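Una mañana entre papel viejo: mi visita a la planta de Lillham

17 de agosto de 2018

Llevaba meses queriendo entrar en una planta de reciclaje de papel y cartón, y por fin me hicieron un hueco en la jornada de puertas abiertas de Lillham. Madrugón, dos trenes y un autobús desde Junbridge que paraba en todas partes, pero llegué con tiempo para un café de máquina (bastante malo, por cierto). 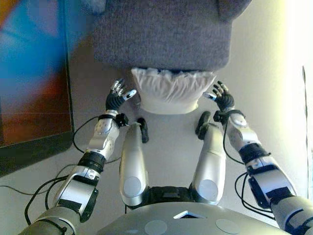 Éramos un grupo de 13, casi todos del pueblo, y nos tocó de guía Irfan Naqvi, jefe de turno, un hombre que habla de fardos de cartón como otros hablan de vinos. ¡Yo encantada! Nos dieron chaleco, casco y tapones para los oídos, y a la nave de recepción.

Lo primero es el olor. Esperaba algo peor, la verdad: huele a sótano húmedo y un poco a cola. Los camiones vuelcan allí lo que recogen en Wollunen y en los pueblos del valle, y de ahí todo va a la cinta de clasificación. Irfan nos contó que el mes pasado entraron 3.389 toneladas y que lo que más guerra les da son las cajas de pizza con grasa y los sobres con ventanita. Yo, que llevo años echando las cajas de pizza al contenedor azul tan tranquila, me callé como una muerta.

Después subimos a la pasarela del púlper, una especie de batidora gigantesca donde el papel se deshace en agua. Hace un ruido tremendo y cuesta dejar de mirarlo. Una señora preguntó qué pasaba con las grapas y resulta que se separan más adelante, con imanes y por centrifugado. La línea es nueva: la anterior la trajeron de segunda mano de la fábrica de Mostyn y daba más averías que papel.

El agua me interesaba mucho, y ahí me quedé con ganas de más. Dicen que reutilizan casi toda, pero la depuradora la vimos de lejos, detrás de una valla, y cuando pregunté por los lodos me remitieron a un folleto. El folleto no dice nada de los lodos.

Al final nos enseñaron el almacén, con bobinas de unos 500 kilos cada una, y nos regalaron una libretita hecha con su propio papel, gris y algo áspera, en la que estoy escribiendo el borrador de esto.

Repiten en octubre. Hay que apuntarse por teléfono y llevar zapato cerrado, que a un chico con sandalias lo dejaron en la puerta.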